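Tuesday, December 28, 2021

What a match! My voice has gone completely and I don't care. Pesville beat Zesdale by three runs in the indoor league, off the very last ball, and I was stood right behind the net for all of it with my hands over my mouth.

We batted first and I thought we'd made a mess of it. Thorlacius was out to his second ball (he swung at something he could have left for a week) and Gernov ran himself out looking for a single to the side wall. Then Svenja Fuchs came in and just hit everything. She got 60, her best for the club, and the shots off the back foot were lovely - clean, flat, straight into the end net. I shouted so much that the Zesdale scorer moved his chair.

Their openers went off like a train and I had a horrible half hour. Our bowling was all over the place early on, far too short, and the ball comes on so nicely in that hall that you can't get away with it. Gernov pulled it back. He slowed everything down, bowled fuller, and suddenly they were poking at it. Two of them went in one over and you could feel the whole thing turn.

They needed 11 off the last over. Svenja asked for the ball, which I loved. A dot, a two, a wide, another two, then a dot that beat the bat by nothing at all.
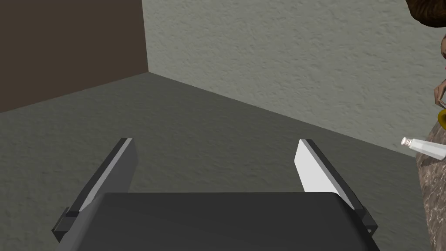

I couldn't look at the last two balls properly, so I watched Thorlacius behind the stumps instead. He never moved his feet until the ball was past the bat, and he took both of them cleanly. They got three from the one before last and nothing off the end, and then everybody was on top of Svenja and I was banging on the net like an idiot.

Chips on the way home, still talking about it. Next one is in January, away, and I've already asked for the afternoon off. Must find my other trainers before then and ring Mum about the lift.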